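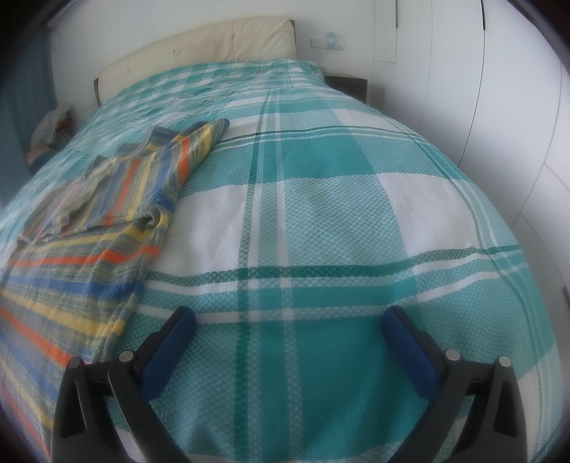

A throw is a light bed covering laid over the made bed, usually without being tucked in. Plaid throws carry bands of color crossing at right angles, often with thin pinstripes between broad blocks, as on the turquoise and white one shown; where the cloth drapes over pillows, wrinkles and folds form. A second blanket may be kept folded on top. The Grellia mill catalog lists 27 plaid patterns, the heaviest at 600 grams per square meter.

See also: Bedspread; Coverlet

Print this page | E-mail this article

Contact | © Asley Reference | Back to top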